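Živković Electric Motor Repair, Elora
Frequently asked questions

Search this site Enter keyword Go

Last updated Apr 12, 2023

Please read these answers before you write to us. We receive many letters with the same questions and we like to answer the new ones quickly.

What kinds of motor do you repair?

We repair small and medium electric motors from pumps, fans, washing machines, garden tools and workshop machines. We do rewinding, change of bearings, change of brushes and cleaning. Motors from cars and lorries we do not accept, also not motors which are filled with oil.

My motor hums but does not turn. Is it burnt?

Not always. Very often the capacitor is weak, and this is a cheap part. A burnt winding has a strong smell, which stays for many weeks. Please do not leave a humming motor connected to test it again and again. The winding becomes hot very fast when the shaft stands still, and then a small repair is made into a big one.

Can I test the capacitor myself?

If you have a meter with this function, yes. First disconnect the motor from the mains and let the capacitor be discharged by a person who knows how to do it. If you are not sure, leave it in place and bring us the whole motor.

How much does a repair cost?

We cannot say a price by telephone. We open the motor, measure it and send you an offer in writing. The inspection is free if you accept the offer. If you do not accept it, you pay only the return post. For a rewinding we ask a deposit of 100 euro before we order the wire.

Is it worth repairing an old motor?

It depends on what is around it. A new motor with the same power may have another shaft or other holes in the foot, and then you must change the pulley and the base as well. Many old motors have good iron and a strong housing. For a cheap fan we will usually advise you to buy a new one, and we will tell you so in the offer.

My plate says 3000 but the motor runs slower. Is this a fault?

Many people ask this. In an ordinary induction motor the rotor always turns a little slower than the field, so a small difference is normal. If the difference is large, or it grows when the motor is warm, please write to us and tell us what machine the motor drives.

Which bearings do you use?

We use closed bearings of the same size as the old ones. In pumps we also change the shaft seal — water in the bearing is the most common damage that comes to us in January, after the pumps have stood in cold cellars. If you want a special brand, write it on the form.

How do I send a motor by post?

Parcels go with Boltton, and you can also leave them at the Umen shop, on the counter at the left. Please take off the pulley, the fan cover and the cable if you can. Wrap the shaft separately with thick cardboard and write your repair number on the box and also on a paper inside. A number looks like 434, without letters.

Can I send only the rotor?

Yes, if the rest of the motor is in order. Rotors with magnets must be wrapped alone, with nothing of iron in the same box. Tell us if the shaft has a spline or a key, and send the key too. Small parts should be in closed bags. We lay parts out on steel trays with holes, so the cleaning liquid can run off, and each job has its own tray until it is packed again. 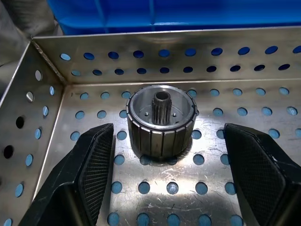
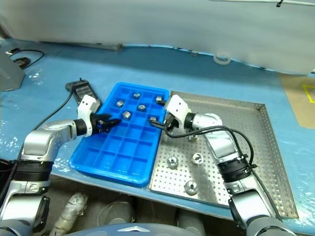
Perforated steel trays, Elora

How long must I wait?

A change of bearings is ready in 2 working days after you accept the offer, when we have the size in the house. A rewinding takes longer, and the date is written in the offer. In spring we have many pumps and mowers — please send them in winter if it is possible for you.

Do you give a guarantee?

Yes, on our work and on the parts which we have changed. The guarantee is lost if the motor was opened by another person or connected to the wrong voltage. Keep the invoice, we need it for the guarantee.

May I have the old parts back?

Of course. Mark the box "old parts" on the form. Otherwise the copper and the iron go to recycling.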